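Berari Water Notes – README
Version of May 21, 2020

Plain text notes on well and creek water in the Berari valley. 3000 rows, one per sample. Put together from old paper sheets, so expect gaps.

Files
samples.csv – the main table
sites.csv – 50 sites, names and rough location
units.txt – read this first

Columns: site, day, depth, pH, iron, color, smell, remarks. Iron is in mg per liter. Color is a word, not a number (clear, straw, tea, brown). Smell was optional and mostly left blank.
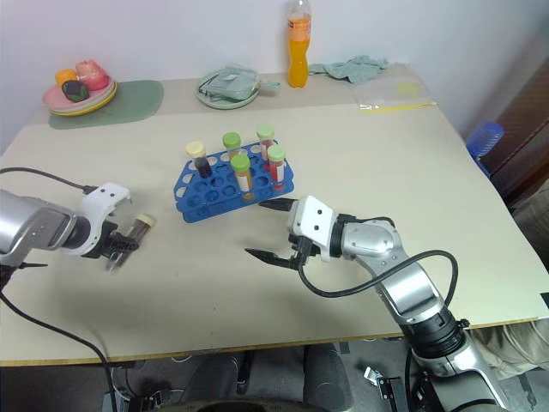 Capped tube, dark brown liquid, held in the left gripper.

Known problems
– Brotetti creek has two site codes, 9 and 20. Same spot. Not merged yet
– Drandden wells: depth in feet untill the sheets changed, then meters. See units.txt
– some remarks cut short by the old export
– blank pH means not measured, zero means typo
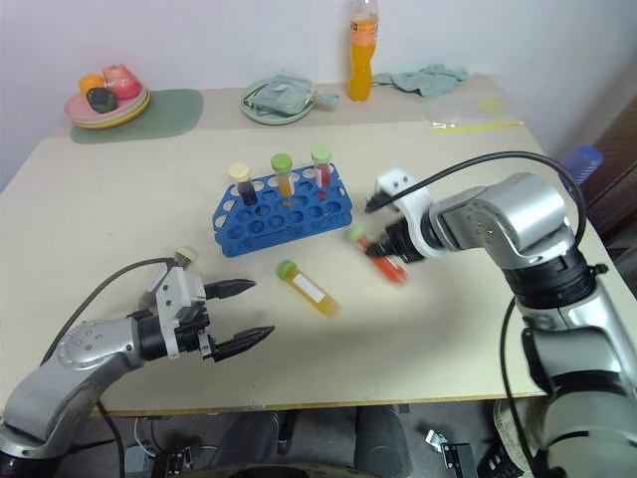

Beige tabletop, gripper fingers open.

Use
Free for any use, please mention the Sikder archive. Don't use for drinking water advice, the sheets were never checked for that. Fixes welcome, send the row number and teh old value. Next update in June, Drandden depths first.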